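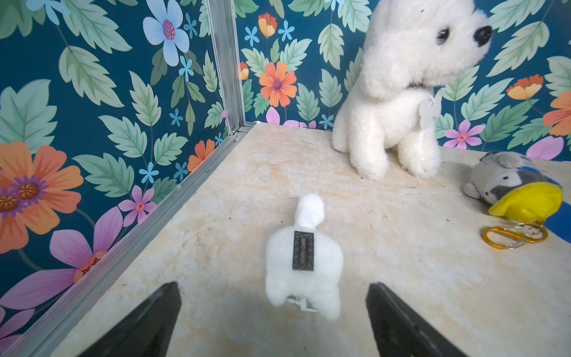 Display & Storage > Plush, charms and keychains

Hook rail or floor for keychain plush? Fur matting question

mpho_xaba
Posted in May, 7:40 PM

Setup is a display bay built from aluminum extrusion, floral wallpaper on the walls, beige base. Occupants at present: one large white dog with curly fur, one small white plush with the black and gold label on its back, one penguin keychain with a yellow hat. All three live on the base. There is a six-hook rail on the back crossbar that I put up for the keychains and have not committed to.

Two questions.

1. Does hanging a small plush by its clip stretch the seam at the attachment point over a year or more? The small white one weighs 124 grams on my kitchen scale.

2. Does sitting on a hard surface flatten curly fur at the base enough to matter? I have read both answers on this board.

Please say what you have measured or seen on your own pieces.

tehrani_b
Posted in May, 8:15 PM

Hang them. The seam is not the weak part. On most keychain plush the loop is sewn into the seam allowance with several passes of thread, and the loop itself is narrow ribbon. The ribbon frays where the metal rubs it. Check that spot every few months and move the clip onto a split ring if you see fuzz.

On question 2, yes, it flattens. I had a curly lamb on a shelf for two winters and the underside went to felt.

S. Sharifi
Posted in May, 8:52 PM

Disagree on hanging. 124 grams is heavy for a charm. Mine that hang are a good deal lighter, and the heaviest has pulled a pucker into the back of the head. The stitching held. The fabric around it did not go back after I took it down.

A flattened underside is invisible when the toy is sitting. A pucker in the head is visible from across the room.

tehrani_b
Posted in May, 9:04 PM

Which maker? I have hung Trolo and Cuvska pieces with no pucker on either. Backing fabric makes a large difference.

S. Sharifi
Posted in May, 9:11 PM

Ullitz. Thin knit backing, long pile. I accept that a woven backing would do better, but the pile hides the backing and you cannot tell which you have without parting the fur down to the base.

mpho_xaba
Posted in May, 9:30 PM

Parted the fur near the label. Looks like knit to me. The label is stitched down flat and seems to stiffen the area behind it, for what that is worth.

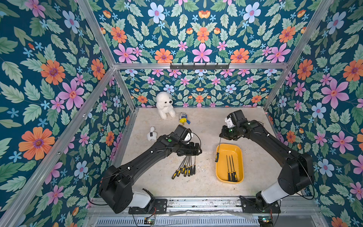 Charmaine Mokoena
Senior member -- 2,000 posts
Posted in May, 10:16 PM

Leave the big dog out of it. It sits upright by itself and is not going on any hook. The question is only about the small ones, and there I would look at the wall before the seam.

Printed wallpaper behind hanging plush picks up a rub mark at the height of the toy. It happens faster on a dark ground like that teal than on a pale one. Six small hooks on one short rail also means the toys touch each other. White fur against a colored hat is a dye transfer risk in a humid room. I had a yellow scarf mark a white rabbit in one summer and never got it out.

If you do hang them, use alternate hooks and keep the white one away from the penguin.

tehrani_b
Posted in May, 10:31 PM

Dye transfer needs moisture. In a dry room I would not plan around it.

Charmaine Mokoena
Posted in May, 10:38 PM

My room was dry in winter as well.

elmarie_m
Posted in May, 11:02 PM

On matting, since that was half the question: it is recoverable if you catch it early. Pet slicker brush with the soft pins, short strokes, lift out from the backing. Cold setting on a hair dryer. No steam on curly pile, it relaxes the curl and you do not get it back.

For the surface I use a 16 mm square of felt under each contact point. Hendricks sells them as chair pads. Turn the toy a quarter every month or so.

S. Sharifi
Posted in May, 11:09 PM

Felt pads shed onto white fur. Use cotton.

elmarie_m
Posted in May, 11:14 PM

The wool ones shed. The synthetic ones have not, on mine.

mpho_xaba
Posted in May, 11:45 PM

Decision for now: small white one stays on the base with a pad under it, penguin goes on an end hook by its own clip. I will part the fur at the loop again in the fall and post the result in this thread. Still open to data from anyone with a knit-backed piece over 100 grams that has been hanging for a year.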